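Search this book
Go

Chapter 4. A Hand-Held Gripper on the Home Bench

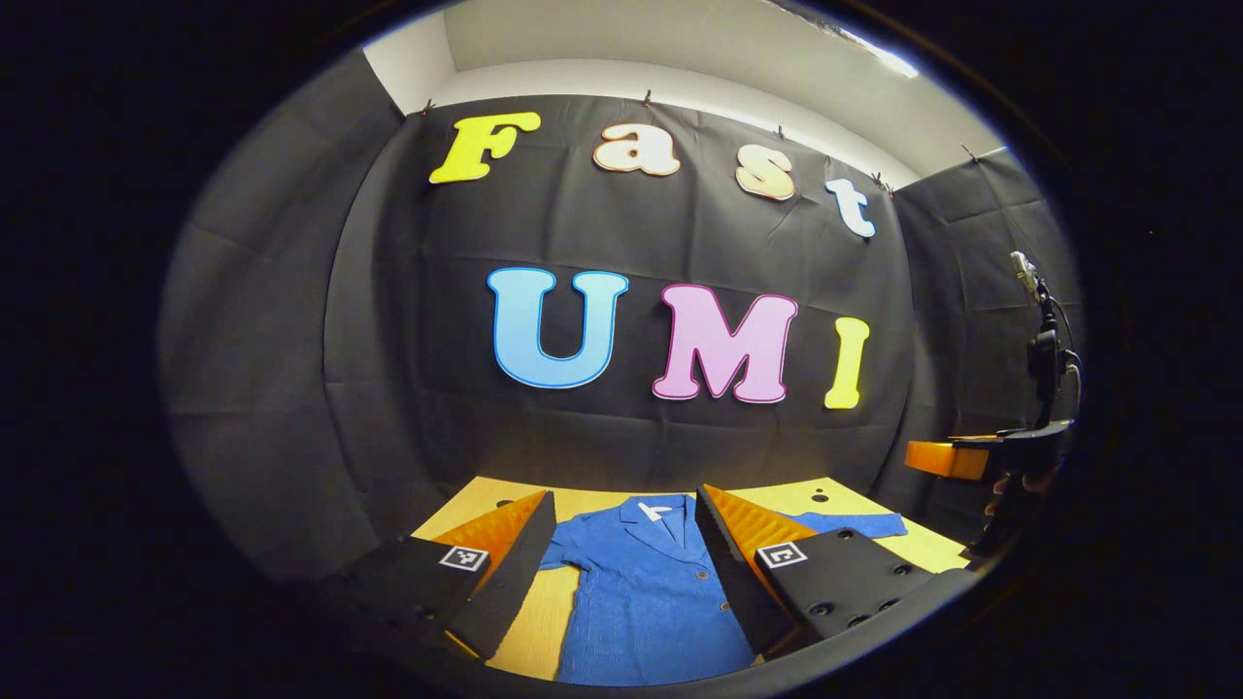
By the end of Chapter 3 you had a frame, a pair of fingers and a trigger that closed them. In this chapter the tool gets used. We set up a work table, choose a first task and begin recording the movements that a robot arm will copy in Chapter 7.

The build follows the Dikside pattern, which was drawn up in a shared workshop in Nisemberg and has been changed a good deal by the people who made it after that. Most of the parts can be printed. The rest come from a hardware shop, apart from the foam, which you may have to order.

Cloth is our first material. A rigid block can be picked up badly and still be picked up. A shirt slides, bunches or comes up with two layers when you wanted one, and faults in the fingers show very early. If the pads are too hard the fabric slips out. If the tips do not meet evenly, only one corner grips.

4.1 The table and its surroundings

Use a plain table that does not rock. Hang dark fabric behind it and at the sides, and clip it along the top edge. Creases do no harm, but the cloth should not move when a door is opened. Light the table from overhead and leave the lamp on for the whole session.

Lay the garment flat with the collar away from you. Smooth the sleeves outwards and do up the buttons.

4.2 How much to record

One run is a single attempt at the task, from open fingers to open fingers. The Grekinard notes, which we use for the exercises, contain 2,193 runs on clothing, of which 301 are short-sleeved shirts. You do not need anything like that to start. Record 40 runs of one fold, then check the files before you go on. Name each file by task and run number, and write down any change of pad or marker in your workshop book.

Section 4.3 deals with fixing the markers square to the fingers.

Filed under: Workshop Builds > Grippers and Hand Tools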